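Workshop notebook
Filed under: Bindery & Paper Store

Tuesday, April 24, 2018

Glue tests on the Sinthorpe greyboard, second round. Cut 12 strips from the same sheet, grain long, and pasted half with the Tudton starch mix and half with the PVA. Under boards with the big weight on since lunch. The starch ones from last week had curled towards the lining paper, so I thinned the mix a little and brushed it on both faces.

Humidity in the store was over 70 this morning, which won't help. Urko dehumidifier switched on, tank emptied at four. Selina Moser wants the hinge samples by the end of the week, so sheets 202 and 293 go in the press first and 407 can wait until June if it has to.

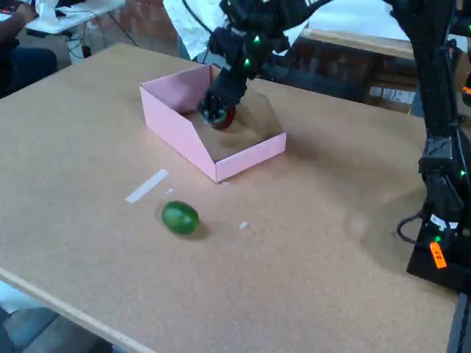 Pink box on the bench, low side to the front.

Stöckli rang about the bookcloth. The dark green is out of stock, they can send the bottle green at the same price. Said yes to two metres. Ask Selina whether the spine labels still work on it before we cut anything.

Knife on the board chopper is dragging at the far end again. Left a ragged edge on three strips, recut those by hand. Needs a new blade or a proper sharpen.

To do: peel tests in the morning, write grain direction on every offcut, order blotting paper.

We use cookies to remember your settings. Accept | Manage
Back to top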